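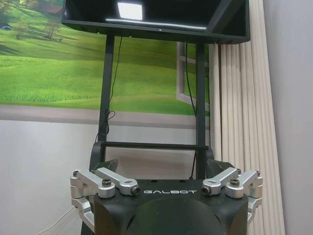

From: Lesego Adams
To: the safe-practice list
Date: 10/8/26
Subject: Re: Written rules for gripper checks

Hi all,

I love that this thread is finally moving! Killian wrote in July:

> We have a rule for stopping the arm and a rule for who holds
> the stop button, but nothing about the gripper itself. Can we
> agree on a check that fits on one page? Ours at Zindier is
> four pages and people skip it.

Yes, please, one page. We have been trying a short version at Ganen and I'm so pleased with it. Power off first, always. Then go over every screw and pivot on the linkages, left side and right side, and write down the ones you tightened (a plain "all OK" is no help to the next shift). Wipe the fingers. Look at what is close to the work area, and move anything thin or floppy that could get caught before you power up again.
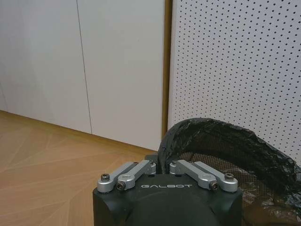

Gripper near a bin bag, mesh behind the plastic.

I would also like a full service every 2000 cycles, with a second person signing for it. Our last log ran to 1478 before anyone read it back, and we found three notes that should have been passed on the same day. So reading the log goes in the rules too!

The part I can't settle is cups. Should drinks be kept out of the room, or only out of reach of the arm? I lean toward out of the room, simple and easy to remember. 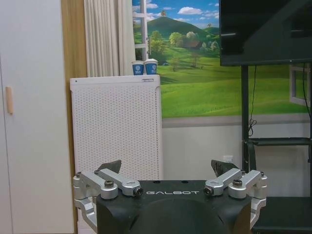 Citlali Figueroa wrote to me off list that a reach rule is fine as long as the line is taped on the floor, and that a total ban gets ignored within a week. She may be right. I'd be happy to write it up either way, so send me your wording and I'll put together a draft.

Lesego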